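Looking after ceramic bowls and plates: chips, stains, crazing and storage 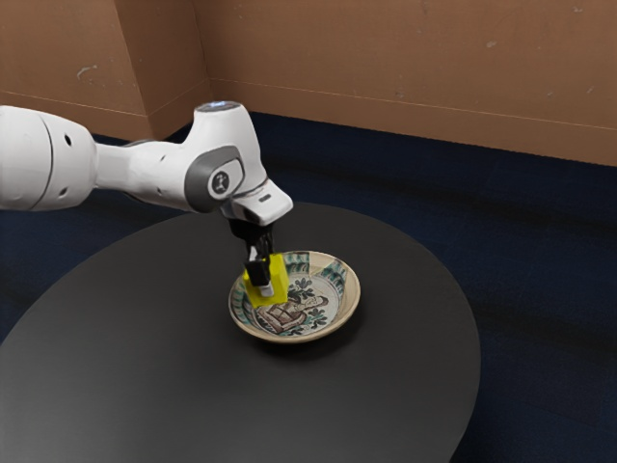

A reader in Maihi wrote in to say that she had put her decorated bowls through the dishwasher for years with no trouble, until the pattern on two of them faded in a single winter. Her only change had been the detergent. She went from a basic powder to a strong tablet, and wanted to know if the colour could be brought back.

It can't. Once colour has gone from a decorated surface there is no home treatment that will restore it. You can slow down the rest, though, and most of what follows is about that.

Washing

Check the base of the piece first. If it says dishwasher safe, it will usually cope with a normal cycle at a moderate temperature. If there is no mark, wash it by hand. Gold and silver rims should always be done by hand, whatever the base says.

Use warm water and a small squirt of ordinary washing-up liquid. Line the sink with an old tea towel or a rubber mat. Wash one piece at a time and don't leave anything under the suds where a saucepan can land on it. Rinse, stand it in the rack with space on either side, then dry the foot ring with a cloth. The foot is often unglazed and holds water longer than the rest.

If you do use the dishwasher, load bowls so they can't knock together when the spray arm turns. Half the chips I see on bowls are on the rim at the widest point, and that is a loading problem.

Grey marks

Grey or black lines on a white plate are mostly metal from cutlery, left on top of the glaze. Make a paste of bicarb and a little water, rub it on with a damp cloth, leave it for ten minutes and rinse. For stubborn marks a mild cream cleanser will do it. Keep both away from painted decoration and metallic trim. Steel wool will take the mark off and leave you with a dull patch that marks more easily next time.

Tea and coffee stains

Soak overnight in warm water with a tablespoon of bicarb to the litre. Denture tablets also work well on teapots and narrow jugs where you can't get a hand in. Avoid chlorine bleach, particularly on older earthenware. It gets in through fine cracks and can lift the glaze later on.

Crazing

Crazing is the network of fine lines in the glaze. Some potters do it on purpose. On everyday dishes it means the glaze and the clay have moved at different rates, often after years of going from a cold cupboard to a hot oven. Food and moisture can get into the lines, so I stop using a crazed bowl for anything wet. It is still fine for keys, wrapped lollies or a pot plant with its own saucer.

Chips

A small chip on the outside of the foot can be smoothed with wet-and-dry paper. Start with a fine grade, keep it wet and wear a dust mask anyway. A chip on the rim or the inside is another matter. Fillers and glues sold for china are mostly not food safe, so a mended bowl goes on the shelf for display.

If you are mending for display, dry-fit the pieces first. Use a slow epoxy, which gives you time to line things up, and hold the join with masking tape. A tray of dry rice or sand will keep an awkward shape upright while it sets.

Storage

Stack plates by size, biggest at the bottom, and put a paper towel or a circle of felt between decorated ones. Bowls are best in stacks of no more than four. Never hang cups by the handle if the handle has been glued.

For a long stint in the shed or garage, wrap each piece in plain white paper. Newsprint can leave ink on unglazed clay. Stand plates on edge in the carton and lay bowls upside down on a good layer of crumpled paper. The Josareck divided cartons are a decent size for this, and the hardware shop in Prillville sells them flat.

On the table

A round of cork or felt under a heavy bowl saves the tabletop from scratches - rough foot rings will mark a painted or polished surface quickly. Stick-on felt dots are fine but need replacing every year or so. Lift the bowl to move it.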